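Stusham Library District Public Forum
Policy Discussion > Circulation > Proposed removal of overdue fines 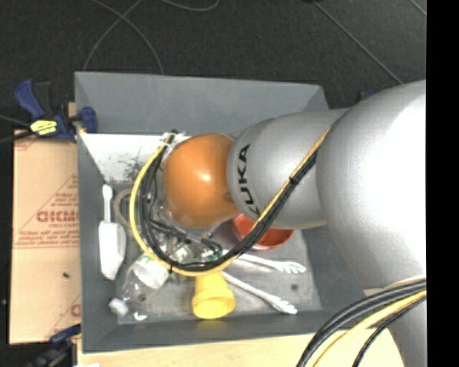
Posted by: HCairns_Circulation
The district is accepting comment on the proposal to end daily fines on overdue books, magazines, and audiobooks. Written comment will remain open through the end of June. Under the proposal, a patron would receive a reminder when an item is late, a second reminder one week later, and a bill for the replacement cost at 48 days. The bill would be canceled in full when the item is returned in usable condition. Fees for lost and damaged items would remain as they are.

At present, a patron who owes more than $10 may not borrow. There are 215 accounts in this position at the Clekance branch, many of them with no items outstanding. Total fine income for the district last year was $2,731, before the cost of postage and card processing.

Please keep replies on the subject of the proposal. Questions about branch hours should go in the separate thread.

Heather Cairns
Circulation Services

Posted by: millrace_reader
I wish to record my opposition. The fine is small, it is printed on the back of the card, and every borrower agrees to it when the card is issued. A patron who has waited two months for a new title is entitled to expect that the person ahead in line has some reason to bring it back on time. Reminders alone do not provide one. I have received reminders from my dentist for years with very little effect.

Posted by: Antoniuk
I respectfully disagree with the previous poster. I served at a school library desk before retirement, and the fine did not bring books back. Families with a balance stopped coming, and the book stayed at home with them. The proposal retains a replacement bill, and a bill for $28 is a stronger reason to return a book than a dime a day.

I would ask the district to clarify one point. Will existing balances be cleared, or will the new rule apply only to items borrowed after it takes effect?

Posted by: HCairns_Circulation
In reply to Antoniuk: existing overdue balances would be cleared on the date of adoption. Charges for lost or damaged items would not be cleared. Patrons who have already paid would not receive refunds.

Posted by: amer_branch_friend
The last sentence is the part I find difficult. I paid $9.40 at the Amer branch in the spring, on the understanding that everyone was held to the same rule. If balances are to be forgiven, the district should at least consider a credit toward printing or the book sale for patrons who paid within the past year.

Otherwise I support the proposal.

Posted by: millrace_reader
The income figure also deserves more attention than it has received. The opening post gives $2,731 before costs. What is the figure after costs? If the district clears half of that, the money still buys a fair number of children's books, and I would like to know which line in the budget will make up the difference.

I would add that 48 days is far too generous. With the three-week loan period, a single borrower could hold a popular title for most of a season before any charge appears.

Posted by: HCairns_Circulation
The net figure is not yet available by branch. It will be included in the packet for the board and posted here at the same time.

On the second point, the 48 days are counted from checkout and include the loan period. The wording in my first post was unclear and I apologize for the confusion. An item with a hold on it may not be renewed, and this would not change.

Posted by: millrace_reader
Thank you. Counted from checkout, the period is more reasonable than I had understood. I would still prefer 35 days for items with a waiting list, and I ask that this be entered as a comment.

Posted by: tworivers_dad
A practical question. Our household has four cards, and one of them is blocked over a picture book that was returned to Clekance but not checked in - it was later found on the shelf. Will the bill at 48 days be sent automatically, or will staff look on the shelf first? We spent three visits sorting this out.

Posted by: HCairns_Circulation
Staff would complete a shelf check at both the owning branch and the pickup branch before a bill is sent. If your card is still blocked, please call the circulation desk after 10 a.m. with the card number. Please do not post the number here.

The comments on a 35-day limit and on a credit for recent payments have both been entered.

Posted by: Antoniuk
I would support the shorter period for items with holds, provided the reminders are sent earlier as well.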